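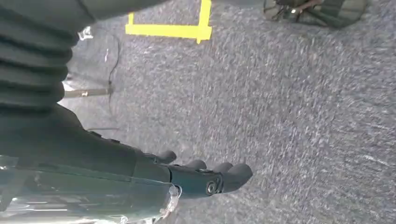
4. Use of Silence and Paraphrase in Short Helping Conversations

4.1 Material and setting

The conversations analyzed in this section come from two services, Trakov and Foltach. Both offer support to people who have debts, and in both of them the helpers are not trained counselors. They are advisers whose main task is to look at letters, payment plans and budgets together with the client. Nevertheless, clients very often speak in these meetings of other matters, such as a separation or the fear of losing a home, and the adviser must answer in some way. It is this answer which interests us.

We recorded 40 conversations with the written agreement of client and adviser. All were first meetings. Second and later meetings were left out because the adviser then already knows a part of the story, and a short answer such as "like the last time" can carry a meaning that the coder does not see. The advisers had all completed the Howells course in basic listening skills before the recordings began. The course is given in the evening and consists of 5 units, the third of which is devoted completely to paraphrase and the fourth to silence. Its material was described in Section 2 and we do not repeat it.

The recordings were transcribed in full. Pauses were measured from the end of the last audible word to the beginning of the next one, no matter who was speaking. Breathing, sighing and small sounds such as "mm" were written down but were not treated as words. This decision has consequences for the results and we return to it in 4.4.

4.2 Coding

The unit of analysis is the helper response. By this we understand everything the adviser says between two turns of the client, if the client's turn before it contains at least one statement on feelings, relations or health. Purely financial exchanges were not coded. With this rule we obtained 1222 helper responses.

Each response received one main code: paraphrase, open question, closed question, information, advice, reassurance, or other. When a response contained two kinds of material, the coders were instructed to choose the one that came last, as it is normally the last part to which the client reacts. For example, "So you have been on your own with this since the spring. Did you call the bank?" was coded as a closed question, although its first sentence is a good paraphrase. We are aware that other authors would split such a response in two. We tried this with a small part of the material and found that the coders agreed less often on where to put the cut than on the code itself.

A separate code was given to the pause before the response. A pause was marked as "held" when the adviser had a clear opportunity to speak, did not take it, and the client continued by own initiative. Pauses in which one of the two persons was searching for a paper were marked as "occupied" and do not enter the analysis. There were more of these than we had expected. In a debt service the table is full of envelopes, and much silence belongs to the envelopes.

4.3 Results

Of all coded responses, 595 were paraphrases. This makes paraphrase the most frequent code, and it is a higher share than we had predicted for advisers with so short a training. The second most frequent code was the closed question. Reassurance ("I am sure it will be fine") was rare in the Trakov conversations but quite usual at Foltach, where several advisers used it to bring the client back to the papers.

The high number of paraphrases should be read with caution. Many of them were very near to the words of the client and some repeated them exactly:

Client: I can't open the letters any more, I just can't.
Adviser: You can't open the letters any more.
Client: No.

The client's reply is correct but it closes the topic. In the next example the adviser goes one small step further than the words that were said:

Client: My sister used to open them for me. But now we don't speak.
Adviser: So the letters come, and she is not there for it.
Client: That's it, yes. It was more her thing, to be calm. I was never the calm one. We had this since we were kids –

The client then talks for some time on the relation with the sister, and comes back to the letters without being asked. We call the first type a flat paraphrase and the second a moved paraphrase. Flat paraphrases were mostly followed by a reply of one or two words. After moved paraphrases the reply was usually longer, and new material appeared in it more often.

The result for silence is less clear. Held pauses were present in most conversations, but they were distributed very unequally. Some advisers held a pause several times in the first minutes and never again, as if an exercise from the course was now finished. Others used it only in the closing part, after the plan for payments was agreed. In this position the pause was frequently followed by the most personal statement of the whole meeting, at a moment when there was little time left to answer it. In the interviews, two Foltach advisers said that they had begun to avoid pauses at the end for precisely this reason.

4.4 Remarks on method

The definition of the pause is strict. A soft "mm" inside a silence does not end it in our transcripts, while a whispered "yes" does. For the client there is perhaps no difference between them. We repeated the analysis with both sounds treated in the same way. The number of held pauses became larger, but their distribution over the conversation stayed as it was.

A second point concerns the software. The transcripts were prepared in Trurnex, which joins two turns of the same speaker when the gap between them is short. All joined turns were checked against the sound by one coder and separated by hand where necessary. It is still possible that some short held pauses were lost in this step, especially where the client spoke in a low voice.

Finally, we have no recordings of the same advisers from before the course. We can therefore describe how they speak, but we cannot say which part of it was learned there. Advisers who volunteer for such a course may have had the habit of paraphrase already. The interviews in Section 5 give some indications on this question – mainly from the Trakov group, who had received an earlier training of one afternoon.

Figure 1. Dark grey robotic hand over speckled carpet, with transparent plastic sheet.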